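August, 8:40 am

Wallcovering bench, scrub and paste tests continued.

Second batch of the Tirna vinyl samples went up on the lined board yesterday afternoon. Paste-the-wall, no soaking, same roller as before. Seams on the cream geometric closed up fine. The plain gray wants to curl at the top inch, so I rolled it again after 2 hours and it has stayed down overnight.

Pattern repeat on the geometric is not what the label says. Measured it on three lengths and it drifts a little by the bottom of the drop. Wrote to Wurnodico to ask whether this is the print or the stretch in the backing. No answer yet.

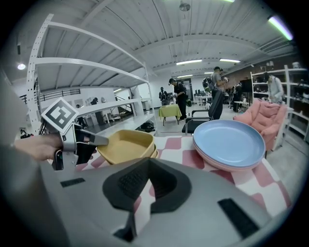

Scrub test is set for 3,000 strokes, checking every 100. The Endholm paper we ran for comparison went fuzzy well before the halfway mark and I stopped it at 1,296. Kept the strip, it's in the flat drawer with the Tóth offcuts.

Paste notes: the ready-mixed tub is thicker than the last one. Spreads all right but drags near the edges -- brush there, roller for the rest. Wipe the face straight away or it leaves a dull patch on the cream.

Still to do: peel test on the plain gray, light box for the white, new blades. Do not use the left end of the board, the lining paper has lifted there and I haven't redone it.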